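Fatimthorpe Household Linen Word List
README

Version 2. Maintained by the Lolance language group.

This is a list of words which people in Fatimthorpe use for bedding, covers and clothes at home. The words were collected from speakers in 40 households. For each word we give the spelling, the meaning in plain English, and a short sentence where the word is used by the speaker.

The list is made for teachers, translators and people who write dictionaries. It is small, but we checked each entry with care.
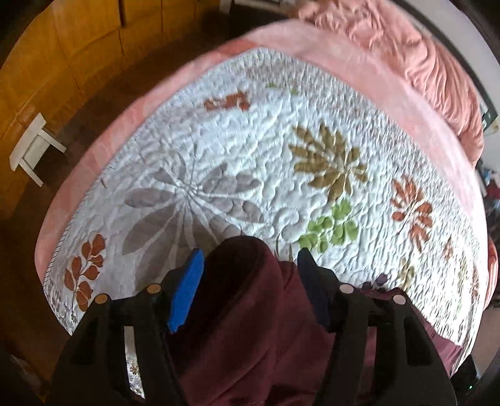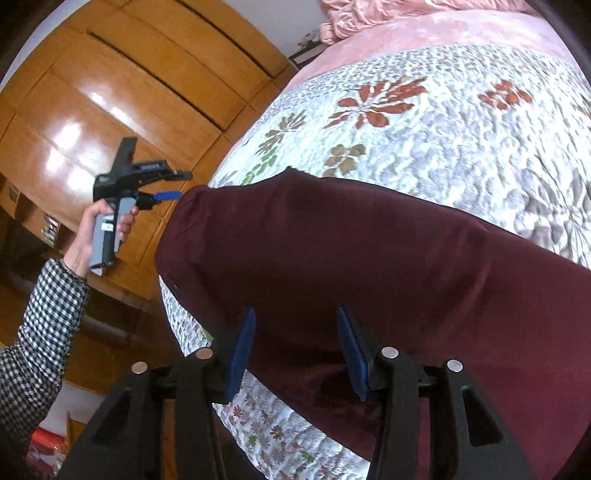 What is in the package

words.csv is the main table. It has one row for each word in each household, so the same word can come many times. Please do not remove the repeated rows before you read the section on counting.

sentences.txt contains the example sentences. The number at the start of the line is the same number as in the first column of words.csv.

sources.txt explains the short codes for households. The codes are letters only and they do not follow the order of the streets.

Columns in words.csv

id: the number of the row.
word: the word as we write it.
variant: another spelling, if the speaker asked for it. Often empty.
meaning: the meaning in English.
group: one of 5 groups, which are sheet, cover, pillow, garment and other.
house: the code of the household.
sure: yes or no. We write "no" when two listeners heard the word differently and could not agree.

Spelling

There is no official spelling for the Fatimthorpe speech. We used the Srisuk spelling rules, with one change: a long vowel is written double and not with a mark above it. We made this choice so that the file opens correctly in old programs. If you need the marks, you can replace the double vowels by yourself, but please be careful with compound words. There two short vowels can stand together and they must stay as they are.

Problems with meaning

The group "cover" was the most difficult. Many speakers have one word for a thin quilt which stays on the bed in the day, and a different word for the cover under which they sleep. Other speakers use the first word for both. In the column "meaning" we wrote what the speaker told us, even when it does not agree with the neighbors. Older speakers also make a difference between a cloth that was bought with its print and a cloth that was printed at home. In English we had no short word for this, so you will find a longer explanation.

Counting

Each household was asked for the same 30 items. Not every household had an answer for every item, and an empty answer is not in the table. For this reason you should not take a missing row as proof that the word is not known there.

Known mistakes

In version 1 the words for "pillow" and "pillow cover" were exchanged in several rows. It is corrected now. The variants in the group "other" are still not checked by a second listener.

Use

You may use the list for teaching and for research. If you print it, please write "Fatimthorpe Household Linen Word List, Lolance" together with the version number. Corrections can be sent through the Droltaria page, where the package is kept. Please give the row id and the word, and tell us in which village you heard the other form.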